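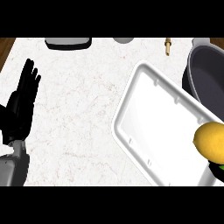
Keltden, im Juli
Von Ignacio Figueroa
Zuletzt aktualisiert: Juli

Häufige Fragen zum Sauerteigkurs in der Backstube Florar

Muss ich schon einmal Brot gebacken haben?
Nein, überhaupt nicht! Viele kommen zu uns und haben bisher nur Kuchen gebacken, und gerade mit ihnen macht der erste Teig besonders viel Freude. Wer schon länger backt, darf gern die eigenen Fragen mitbringen – oder auch ein misslungenes Brot, wir schauen es uns gemeinsam an.

Wie lange dauert der Kurs?
Sechs Stunden, mit einer ausgedehnten Mittagspause, in der es Suppe und Brot vom Vortag gibt.

Bekomme ich einen Sauerteig mit nach Hause?
Aber ja, jeder bekommt ein Glas von unserem Roggenansatz. Im Kühlschrank hält er sich gut, wenn Sie ihn einmal in der Woche füttern. Sollte er nach dem Urlaub ein wenig beleidigt riechen, gönnen Sie ihm zwei, drei Fütterungen bei Zimmerwärme.

Mein Brot wird innen immer klitschig. Was mache ich falsch?
Meistens wurde es zu früh aus dem Ofen geholt oder noch warm angeschnitten. Ich weiß, wie schwer das Warten fällt, aber ein Roggenbrot sollte wirklich bis zum nächsten Tag ruhen.

Kann ich meinen Platz verschenken?
Sehr gern, eine kurze Nachricht mit dem neuen Namen genügt uns. Absagen sind bis vier Tage vorher kostenlos.

Kontakt: Backstube Florar, Keltden | © Florar | Nach oben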